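Week 5: Can a Machine Do the Chores Yet?

Last week we ended on washing machines and dishwashers, which have been doing chores for decades by making us bring the work to them. We load, they wash, we unload. This week is about the loading and unloading, and I think it's the most exciting corner of the whole course!

Start with flat, floppy things. Shirts, towels, sheets, plastic bags, a page stuck to another page. A rigid block has one shape, so once a robot knows where the block is, it knows nearly everything it needs. A towel dropped on a table can land in more shapes than anyone could list (try it tonight, drop the same towel twice and compare). And a thin sheet lying flat gives the fingers almost nothing to hold. People slide it, pinch up a wrinkle, or drag it to the table edge, all without thinking.
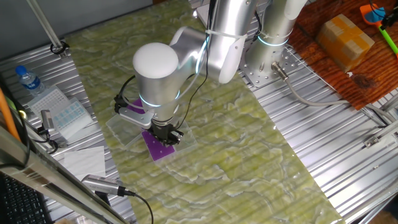 Fig. 2. Arm with a parallel gripper and wrist camera, positioned over a purple sheet.

Two fingers that open and close in a straight line is the most common hand you'll meet in the readings. It's simple and strong, and it's wonderful on boxes and bottles. For thin sheets it needs help from software, from the surface underneath, or from a second arm.

So, where do we stand? My own scorecard, and please argue with it in section:

Moving known parts from one fixed spot to another: yes, and for years.
Vacuuming an open floor: yes, mostly, until it meets a sock.
Picking mixed items out of a bin: getting good, still needs a person nearby.
Folding laundry: works in the lab, slow, fussy about the starting pile.
Clearing a dinner table in a strange house: no.

Look at how the list goes downhill as the room gets less tidy. Shop floors can be arranged to suit the machine. Kitchens belong to whoever cooked last.

For section: read the Dandero case notes, pages 2 to 5. Then pick one chore you did today, write down every grasp your hands made, and mark the ones a two-finger gripper could manage. Bring the list with you, messy is fine.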